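Cuaderno de taller, montaje de mesa. Octubre, 16:40

Por fin tenemos comedor en condiciones para trabajar. La mesa blanca larga es una maravilla: brilla tanto que cualquier plato parece el doble de bueno (y se le ve cada huella, ojo, hay que pasar el paño antes de cada montaje). Las sillas talladas, con esas lágrimas caladas en el respaldo, ya piden algo un poco antiguo encima, así que hoy he tirado por las flores sin ningún complejo.

Idea de partida, que es de Idalina: mezclar piezas de juegos distintos y que lo único común sea el verde. Yo no lo veía nada claro con el individual azul debajo. Pues me rindo, funciona. El azul enfría los rosas y los verdes se quedan en su sitio. ¡Qué ganas de enseñárselo a Melur!

Pila número uno, de abajo arriba: plato de cristal con borde dorado y hojas verdes, plato rosa y blanco de flores, cuenco de acero.

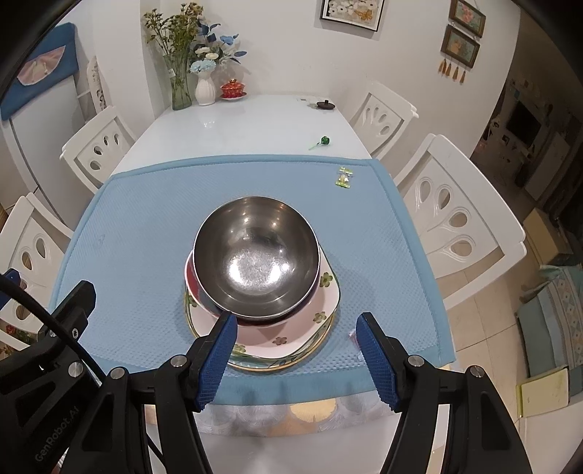

Cuenco de acero sobre dos platos, individual azul claro. Al fondo, la taza roja y los floreros.

Lo del acero es lo que más me ha sorprendido. Esperaba que quedase a cocina, a batir huevos, y resulta que recoge la luz y anima toda la pila. Hina prefiere un cuenco de porcelana de la serie Calent; que lo pruebe mañana y comparamos. La taza roja con tapa me la quedo donde está, lejos, como punto de color. Los dos floreros juntos me parecen mucho para una mesa de diario, aunque para cena los dejaría tal cual.

Medidas para la ficha: tablero de 216 de largo por 97 de ancho. Con cuatro sillas va sobradísimo y a los centros les podemos dar aire.

Segunda tanda: platos de borde verde. Para mí los mejores del lote que nos pasó Zakero, y mira que venían envueltos de cualquier manera. Me gusta que no repitan dibujo aunque sean claramente familia. El cuadrado de esquinas redondeadas 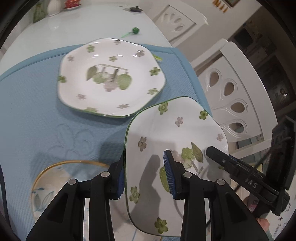 Con los platos de borde verde hay que decidir si enseñamos el dibujo central o lo tapamos con la pila. Yo voto por enseñarlo, y mucho. El que lleva el arbolito y la palabra «Harvest» pide ir arriba del todo, sin cuenco, y el hexagonal debajo asomando las esquinas. El de borde dorado con hojas azules y grises lo dejaría para el pan, a la izquierda, pisando un poquito el individual.

Pendiente: preguntar a Kamran si Warraich tiene más individuales con ese relieve de gofre, y pedir precio para unos 200. Shazia quiere ver también una versión con mantel entero. Vale, pero primero terminamos esta, que me tiene encantada.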